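# About Turkach

Turkach makes edge-grain butcher-block tops and tables for workshops, packing rooms, school labs and repair benches. We glue, plane, cut and finish everything in one building in Pravton. The company was started by Jong-dae Seok, who ran the glue-up line at a door factory before he bought his first clamp rack, and who still sets the moisture limits for incoming lumber.

We don't make kitchen islands or cutting boards. Both need a different finish and a different set of tests, and the shop is laid out for bench work.

## How a top is made

Lumber comes in rough and rests in the racks until it reads between six and eight percent moisture. Boards outside that range stay in the racks. Each board is ripped into narrow strips, and each strip is turned on its side so that the edge grain faces up. Edge grain dents less than face grain under a dropped tool, and it moves less across the width of the top when the humidity changes.

Strips are laid out by hand before gluing. We don't sort for color on standard tops. A standard top will have cream, tan and light brown strips next to each other, and a few darker ones where heartwood comes through. Customers who want an even color can order our Gerkitz grade, where the darker strips are pulled out during layout. It costs more and takes longer, and it is no stronger.

Glue-up is done in a screw press. The top stays in the press until the glue sets and then rests flat for two days before planing. Planing too soon leaves a shallow groove along every glue line once the moisture has left the wood, and the groove shows under a low light.

After planing, the top is sanded to 150 grit, the edges are eased and the finish goes on. We offer a hardwax oil and a water-based clear coat. The oil can be repaired in one spot. The clear coat resists solvent better but has to be sanded back across the full width if it is damaged.

## What the tops are used for

Most of our tables go to places where small parts are handled all day: cable assembly, instrument repair, sorting, light packing. A wooden surface is quieter than steel and doesn't mark a plastic housing when it is set down. Thin wire shows up well against pale wood, even in loose loops — one reason wiring shops order the lighter finish. Dark discs, washers and caps are also easy to find on it.

The tops take wood screws anywhere except within an inch of the edge. For anything heavier than a small vise we recommend through-bolts with a wide washer below. Rails and frames should be mounted with slotted holes across the width of the top, leaving the wood free to move with the seasons. A frame bolted tight on both long sides can open a glue line over one dry winter.
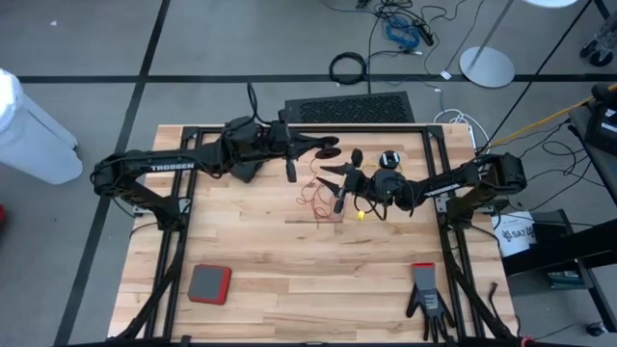 How often does an oiled top need new oil?

Once a year is enough for most benches. Wipe the surface clean, let it dry overnight, put on one thin coat and take off the excess with a cloth after fifteen minutes. Benches near a heater or a loading door may need it twice.

## Sizes and tolerances

Stock tops are 28 inches deep and come in four lengths. Other depths are cut to order. Thickness is held to 1/32 inch across the top. Flatness is checked with a straightedge on both diagonals before shipping, and the reading is written on the underside in pencil with the batch number. Please quote that batch number if you contact us about a top.

Legs and frames are made for us by Espinoza, a metal shop on the same street. They are steel with a black powder coat. The leveling feet have an inch of travel, enough for most concrete floors, including older slabs with a fall toward a drain. Table and frame ship separately — the frame in a flat carton, the top on edge in a crate.

## The shop

Last year we shipped 1,139 tops. Of these, 317 were refinished tops that customers had sent back for resurfacing, which we do for any top of ours with at least an inch of thickness left. Resurfacing removes scorch marks, ink and shallow cuts. It won't remove iron stains that have gone deep into the grain, and we will say so before we start.

Offcuts are glued into test blocks. One block from each batch is broken to check the glue line. If the break follows the glue and leaves the wood intact, the whole batch is held and a second block is tested. Failed batches are cut up for pallet blocking.

Visitors may see the press room and the finishing room by appointment. Closed shoes are required. Parking is behind the building, next to the lumber door, and forklifts have the right of way there. Finish samples can be picked up at the office or mailed on request, one of each type per address.

Page last revised July 18, 2018.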